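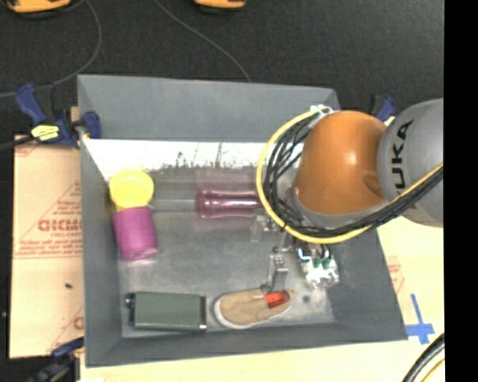 Keep the Secondhand Bookshop Messy

My favorite store in town is Endgate Books, and I could not tell you where anything is in it. Cooking runs into travel halfway down a shelf. The poetry is on the stairs. Last January I went in for a road atlas and came out with a history of salt and a water-stained guide to raising bees (I don't have bees, and I live in an apartment!).

So I was a little sad to hear that the shop may put its whole stock online and shelve everything by number. I understand why. People want to type in a title and know whether the trip is worth it. But I want to make a case for the muddle, because I think it does something for readers that a search box can't.

A search box is wonderful when you know what you want. I use one all the time. The trouble is that most of the books I love are books I had never heard of until they were in my hand. I found a thin novel called Từ wedged behind the gardening books, paid 4 dollars for it, and read all 217 pages before I went to bed. I would never have typed that title into anything. I didn't know it existed, and I've now bought two more copies to give away.

Old books also come with other people attached. There are bus tickets, shopping lists, angry notes in the margins. My copy of a Kistero travel guide has "don't eat here" written next to eight different restaurants, and I trust that stranger completely.

Yes, it's slow. You can lose an afternoon and go home with nothing, and anyone who needs a textbook by tomorrow should go somewhere else. Some shops have found a middle way, too - Estum, over by the river, lists its rare books and leaves the rest in happy piles. That seems fine to me. Put the expensive stuff in the catalog, fix the lights in the back room, maybe add a second chair.

Just please leave the stairs alone. I was partway up them last time, at the fifth step or so, and I still have the whole top half to go through.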